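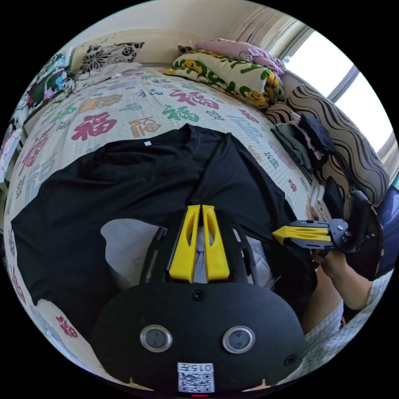
Doblar una camiseta encima de la cama es perder el tiempo, sostiene Gert Lekota: la superficie cede, la tela se arruga por debajo y al final hay que repetirlo todo en la mesa. Me lo escribió un lunes, en respuesta a una columna en la que yo había mencionado de pasada que la ropa limpia, en mi casa, va de la cuerda al dormitorio sin escalas. Le contesté con dos líneas y le prometí algo más largo.

Empiezo por darle la razón en una parte. Un colchón no es una tabla. Si se aprieta con la palma para alisar una manga, la mano se hunde y la tela hace un pliegue al lado. Sobre una colcha acolchada pasa un poco más, y sobre un edredón de plumas es casi imposible dejar recta una camisa de vestir. Para camisas, manteles y todo lo que haya que planchar después, la mesa gana.

Pero la mayor parte de lo que se dobla en una casa no son camisas de vestir. Son camisetas, calcetines, pijamas, toallas. Una camiseta negra de manga corta no pide una superficie de sastre. Pide sitio para abrirla del todo, con las mangas extendidas, y en muchos pisos el único sitio así es la cama. La mesa de mi cocina mide 70 centímetros de ancho y casi siempre tiene algo encima: el pan, las cartas del banco, los deberes de alguien. Despejarla lleva más tiempo que doblar media colada.

Está además la altura. Los manuales de orden recomiendan trabajar de pie, con la espalda recta y la superficie a la altura de la cadera. Me parece bien para quien la tenga. Una cama queda baja y obliga a inclinarse, y después de veinte prendas se nota en los riñones. Yo lo resuelvo sentándome en el borde, con el cesto en el suelo, y doblo sobre el trozo de colcha que me queda al lado. Quien tenga una cama alta lo hará de pie.

La colcha también cuenta, y de esto se habla poco. Las lisas y oscuras son malas para doblar ropa oscura: no se ve dónde acaba la prenda y se sueltan pelusas en las dos direcciones. Una colcha clara, aunque lleve estampado, deja ver el contorno entero de una camiseta negra, y se nota enseguida si una manga ha quedado más corta que la otra. En casa hemos tenido colchas con el carácter 福, que se pone por todas partes en Año Nuevo y significa buena fortuna, y que en los textiles se repite en todos los colores. Hay quien las encuentra recargadas. A mí me han parecido siempre prácticas, y los niños aprendieron ese carácter antes que ningún otro.

Sobre el método tengo menos que decir de lo que esperan algunos lectores. Compré hace años una plancha plegable de plástico de la marca Dulico, de esas que se abren y se cierran como un libro y dejan todas las camisetas del mismo tamaño. Funciona. La usé un mes y luego la metí detrás del armario, donde sigue. El problema era que había que colocar cada prenda centrada, con el cuello en su sitio, y una vez hecho eso ya estaba la mitad del trabajo. Doblar a mano desde ahí son tres movimientos: un lado hacia dentro, el otro lado, y de abajo arriba.

Lo que sí cambia el resultado es el orden en que se hacen las cosas. Primero se abre la prenda entera, boca abajo si se quiere que el dibujo quede fuera. Se estira por los hombros, no por el bajo, que se deforma. Se busca la etiqueta del cuello para saber dónde está el centro. Y solo entonces se empieza. Casi todas las camisetas torcidas que he visto en un cajón venían de saltarse el primer paso y doblarlas en el aire, contra el pecho, mirando otra cosa.

Lekota añade en su carta un argumento de higiene: en la cama se duerme, y la ropa limpia no debería tocar la colcha. Aquí no le sigo. La colcha de mi cama se lava con la misma frecuencia que las toallas y por la noche se retira. La mesa donde él dobla es la mesa donde come, y supongo que pasa un trapo antes. Yo también sacudo la colcha y aparto las almohadas a la cabecera, para tener el centro libre y para no acabar apilando calcetines sobre ellas.

Queda el asunto de los montones. Doblar en la cama tiene una ventaja que la mesa no da, y es que hay que terminar. A las once de la noche la ropa tiene que estar en los cajones porque alguien se quiere acostar. En la mesa del comedor de mis padres hubo durante toda mi infancia una pila de sábanas dobladas que se iba corriendo hacia una esquina para poner los platos. Mi madre compraba las sábanas en Kwofie, en rebajas, y las guardaba cuando venían visitas.

No pretendo convencer a quien tenga un cuarto de lavado con encimera. He visto las de Bernley en un escaparate, a 974 euros sin el montaje, y si me regalaran una la usaría. Con lo que tengo, seguiré abriendo las camisetas sobre la colcha, y las camisas se las dejo a la mesa de la cocina los días en que esté vacía.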